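Clear the Counter Before You Cook

Take everything off the counter, including the mail. Put back what tonight's dinner needs and nothing you merely feel guilty about. If you own 2 scoops, pick a favorite and put the other in a drawer, where it can think about its life.

Lay the board flat on your knife-hand side, then set the bowls within reach.
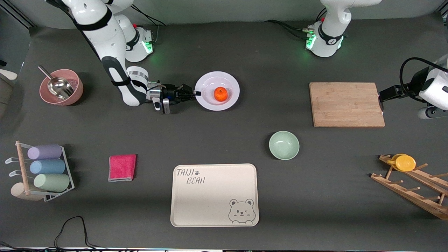 Cutting board to the right, tray down front, one orange fruit getting a whole plate to itself.

Peelings go in the small bowl. Empty it when it's full, which will be sooner than you'd like. Wipe the tray last and put the mail back where it was.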